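4.2 Gripper comparison

Both finger designs were tested in the same enclosed cell, with the two arms carried on a shared aluminum rail and the controller gains left unchanged. The Barta fingers served as the baseline; the Horner fingers have a longer contact pad. Each design completed 100 trials per object over 12 objects. Patterned wall panels were kept in place for all trials, as the segmentation model had been tuned on plain backgrounds in our August runs and we wanted a harder case.
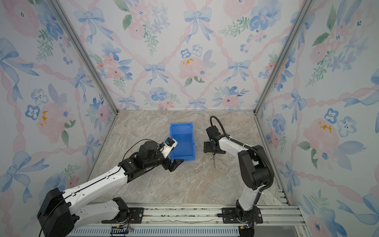
Figure 3. Two-arm workcell with patterned walls and blue bin. The left gripper is open near the bin and carries a wrist camera module.

Of all trials, 35 were dropped from the analysis after a lost camera stream – these were spread evenly over both designs. Grasp failures with the Barta fingers came mostly from slip on thin objects. The Horner fingers slipped less but touched the bin wall more often, and the Stunau planner then aborted the motion. Section 4.3 repeats the test with a larger wall clearance.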